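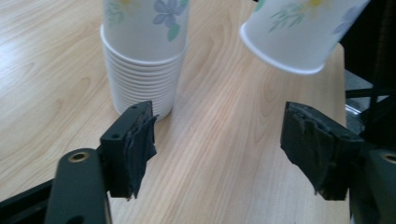
Gripper pads, second attempt

Apr 8, 2018 — by Kohei Ikeda
4 min read

The first set of pads slipped on anything with a waxed surface, so most of this month's bench time at Rorach has gone on the fingers. The electronics have not changed since January and I have nothing new to say about them.

The job is still paper cups. They come nested, and the hand has to take one from the stack, turn it over and put it down on its rim. A cup wall is tapered, thin and soft. Squeeze it too hard near the middle and it goes oval. Squeeze it near the rolled lip and it holds its shape, but the pad then has only a narrow band to work on and tends to catch the next lip down.

Each finger is a black bracket on a dark arm. The arms have brass threaded inserts in them, put in with a soldering iron. I had been driving screws straight into the plastic, which was fine for the first few changes of bracket and poor after that. If you do the same, let the insert sink under its own weight with light pressure and stop just short of flush. It carries on moving for a second or two after the iron is lifted. Two of mine went in crooked and had to be melted out.

The pads are dark grey rubber, cut by hand and built up in layers. I tried three ways of fixing them:

Double-sided tape only. Crept sideways under load.
Contact adhesive on bare plastic. Peeled from the top corner.
Contact adhesive on plastic scuffed with coarse paper, with the top layer wrapped over the edge. Still on.

The edges are ragged and the upper flap on the right pad has bent outwards. I have left them alone for the moment. A frayed edge seems to give slightly before the main face of the pad touches, and I would like to know if that helps before I trim it. Mansa Osei thinks it makes no difference and that I should buy a sheet of moulded silicone. She may well be right.

Test run, new pads against old, same stack and same table, hand held by me throughout:

Old pads: 100 attempts, 23 drops, 17 doubles.
New pads: 142 attempts, 17 drops, 23 doubles.

A double is when two cups come away together. So drops are down and doubles are still a nuisance. The grip is better, but grip was never going to separate two cups that are stuck by their taper. A small twist before lifting breaks the seal most of the time. At present I do this with my wrist, and I have no good idea how to do it with a motor without adding a joint. Yaw Dramani suggested tapping the lip with one finger before closing, and I will try that next as it costs nothing.

Other changes since the last post:

The opening is wider, so that a cup can be approached from the side at its broad end. The linkage now has more play in it at full travel. I can live with that for cups.

Bracket screws have been shortened. The long ones bottomed out in the insert before the head was tight.

The arm print was done in one go at full infill. It is heavier than I want — the tool tires the wrist after an hour — and the next one will be hollow with thicker walls.

The bracket drawing is in the shared folder under "finger_b". Check the hole spacing against your own arms before you print it, as I moved one hole and did not update the note.

Last updated: after a correction to the screw paragraph, thanks to Tuulikki Pesonen.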